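Chores and Machines: A Doubter's Gallery

Every few months a firm tells me the housework is nearly over. Droltia said it in a newsletter, Vareck said it on the side of a tram, and Stanciu has been saying it for so long that I've stopped opening the emails. I spent 7 years running the linen room of a motel before I started this site, so I have some idea what a tidy-up involves, and I keep a gallery of the machines having a go at it. My question is the same one I put to robot vacuums: would I get to sit down?

This lot is slippers and soft goods, the sort of jobs a ten-year-old does while complaining.

Tape on the carpet and both hands up. A bin with a yellow lid stands by the wall, and there's another on the right with a bag over it, a blue one. 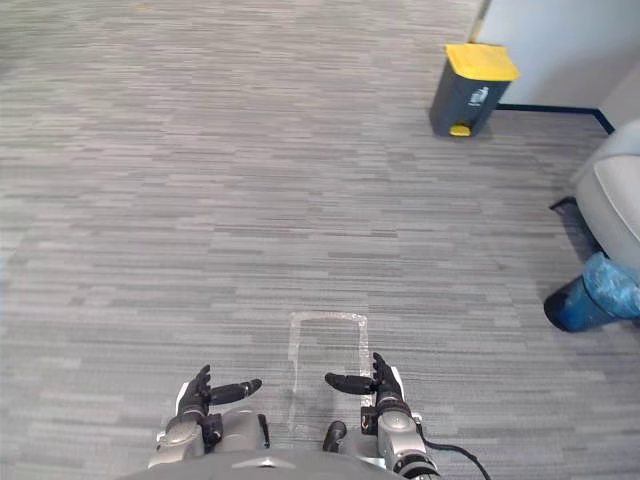
Two slippers on the shelf, two on the floor and one in the hand. Note the grip: fingers hooked into the opening, which is how I'd do it with my arms full.
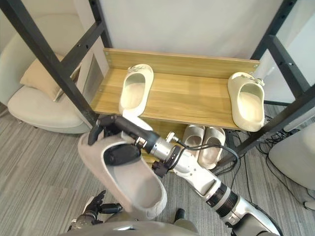
Down under the table for the grey ones. One is off the carpet and three are still on it. The other hand is open and empty, and I'd want it working too if I were paying. 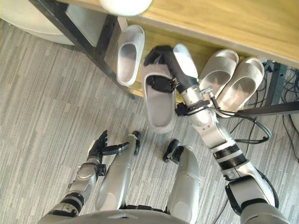 Close in on something white and soft. Cloth or plastic bag, I can't tell you which.

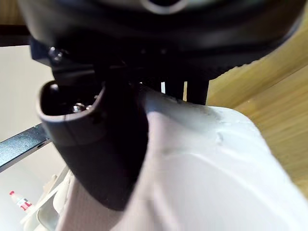

I'll give the makers this much: picking things up has come a long way. When I started the gallery, most of what I was sent involved a coloured block and a very clean bench. Shoes and bags are closer to a real house.

But picking up is the easy part of a chore. At the motel we put 775 towels through in a busy week, and the lifting was never what slowed us down. It was spotting the one with the makeup stain, or realising the pillowcase at the bottom of the pile belonged to another room. I've yet to see a demonstration with a stain in it.

Then there's the money. Genton quoted me $898 a month to lease a household unit, plus a $3000 set-up fee, and couldn't say whether it would manage my laundry stairs. For that I could have a cleaner in regularly and the gutters done as well - and the cleaner would know what to do about the dog.

What I'd like from any of these firms is one ordinary morning, start to finish, with the dropped things left in and the clock showing. Send it to me and I'll put it up, whatever it shows. My favourite colour of crow is humble, but I haven't had to eat any so far.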